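The 25-Minute Clear-Out

Monday, quarter past seven, and Dinesh Kumarasinghe is standing in his kitchen with a bin bag under one arm. Kettle on. Radio on low. He gives himself 25 minutes, sets the timer on the stove, and starts at the end of the counter nearest the door.

"Packets first," he says. "Always packets. They breed."

He has a point. Snack wrappers, tea boxes, the sleeve off the noodles, the little card from inside the sleeve off the noodles. Most of the mess in a small kitchen is not food at all. It's what the food came in. Dinesh kept a tally on the fridge for 16 days in June and nearly 90 pieces of packaging went through one apartment, two people, no parties. He stopped counting after that becuase it was making him gloomy.

The method, such as it is, came from a neighbor, Doaa Abou Zeid, who used to run the back kitchen at Urnen. Eight seats, one sink, a bin the size of a soup pot. You learned to fold. Boxes flat, bags inside boxes, the whole lot pressed down before it goes in. A crumpled box holds air, and air fills a bin faster than anything.

Dinesh folds about half the time. The rest gets scrunched.
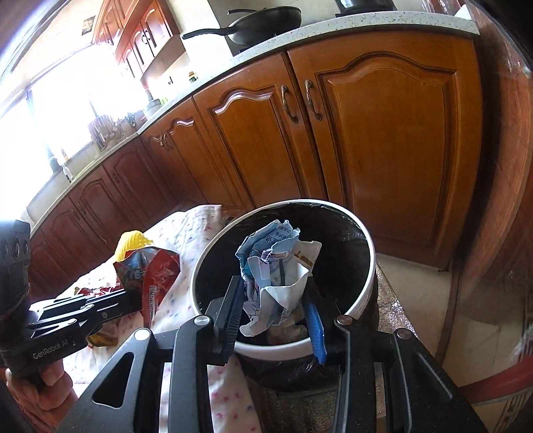
Torn paper packaging at the mouth of a round bin with a black liner.

Then there's the bin itself. People get strangely loyal. Doaa likes a round one with no lid, set close to where you work, so there's nothing to open with wet hands. Branislav Šindelář, who sells housewares at Zostance, says the lidless ones go out the door faster than the pedal kind these days – cheaper, easier to rinse, nothing to snap off. His own is a Dirkitz he's had for 8 years. The pedal model he bought before it lasted one winter.

Liners matter more than you'd think. Buy them too big for the bin and fold the extra down over the outside of the rim, a good hand's width. Too small and the bag slides in the first time you drop anything heavy, and then you're fishing. Dinesh has fished. He goes a size up now and ties a knot in the slack.

Paper and card should go out seperately if your building takes them. Dinesh's didn't until spring. Old habits, so some still ends up in the wrong place, and Doaa tells him so. Anything greasy stays with the trash. Anything clean goes flat by the door.

Crumbs next. Cloth in one long pull toward you, edge of the counter, hand underneath. Table the same way. Shake the cloth out over the sink, not the floor.

The timer goes. He's got one shelf left and a drawer he doesn't want to talk about. Tea's gone cold. He ties the bag, puts it in the hall, and leaves the drawer for next Monday.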